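Why Are Some Ceilings Black?

Words by Jin-sol Ok
Reading time: 5 minutes, or longer if you keep looking up

Most people go years without looking at a ceiling on purpose. You see the one in your bedroom because you are lying under it and have been told to go to sleep. It is probably white. If it has a crack in it, you know exactly which animal the crack looks like.

Now think about a big store, a bowling alley, a movie theater or a large workroom. Tip your head back and there's a fair chance the ceiling is black, or such a dark gray that it might as well be. Somebody paid for that paint. Somebody else stood on a lift and got it in their hair.

What's up there?

A ceiling in a big building has a lot to put up with. Fat pipes carry air in and out. Thin pipes carry water to the sprinklers. There are wires for the lights, wires for the alarms and, in older buildings, a few wires that went to something in the past and now go nowhere at all.

Builders have two ways of dealing with this. The first is to hang a second ceiling underneath, made of flat squares, and hide everything above it. You may have one of these at school. The squares rest in a metal grid, and sooner or later someone throws a pencil hard enough to get it stuck in one.

The second way is to leave everything showing and paint the lot black, pipes and all. It sounds lazy. It works surprisingly well.

How black paint hides things

You see a pipe because light bounces off it and into your eyes. A white pipe bounces back most of the light that hits it. A black pipe soaks most of it up, so not much gets back to you. The shadow beside the pipe is dark too. When the pipe and its shadow are nearly the same color, your eye can't find the edge between them, and it gives up and looks at the snacks instead.

No paint soaks up 100 percent of the light, so the pipes are still there if you stare. Very few people stare. The whole plan depends on this.

Then why aren't all ceilings black?

White ceilings have a job, too. They catch light and throw it back down into the room, which saves you from needing so many lamps. If you painted your kitchen ceiling black, you would have trouble finding the cereal, and whoever owns the kitchen would have some things to say.

A room with a black ceiling gets very little help from above, so it needs plenty of lights pointing straight down. Each one makes a small bright spot against the dark. Seen from the floor, they look a bit like stars, if stars had been put up by an electrician.

Lights come in different shapes. Small round ones act like little spotlights. Long panels spread their glow over a bigger patch, which is handy above a desk, where sharp shadows get in the way of your own pencil.

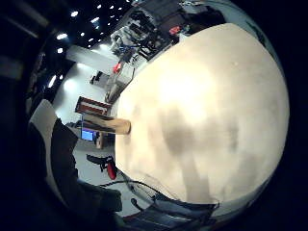
Small round lights on a dark ceiling, with a tall metal rack of equipment underneath.

Meanwhile, lower down

A ceiling can hide its mess in the dark. Shelves don't get that chance. The rack in the photo has boxes, gray casings and tangled blue and black cables, all in plain view, plus one small red thing that your eye probably went to first. Bright red among dark objects does that. It's the black paint trick running backward: a big difference in color makes an edge very easy to find.

Cables tangle for a boring reason. A long, bendy thing has a huge number of ways to lie in a heap, and very few of them are neat. Every time someone pulls one cable out, the others shift, and a loose end can slip through a loop. Do that on enough Fridays and you have a nest.

Try it yourself

You'll need a shoebox, a flashlight, two straws, some tape, white paper and black paper.

Line the inside of the box with white paper. Wrap one straw in white paper and tape it to the bottom. Shine the flashlight in and look from across the room. Easy to spot.

Now do it again with black paper for the box and black paper for the other straw. Ask a grown-up to find the straw. If they find it at once, make them stand farther back.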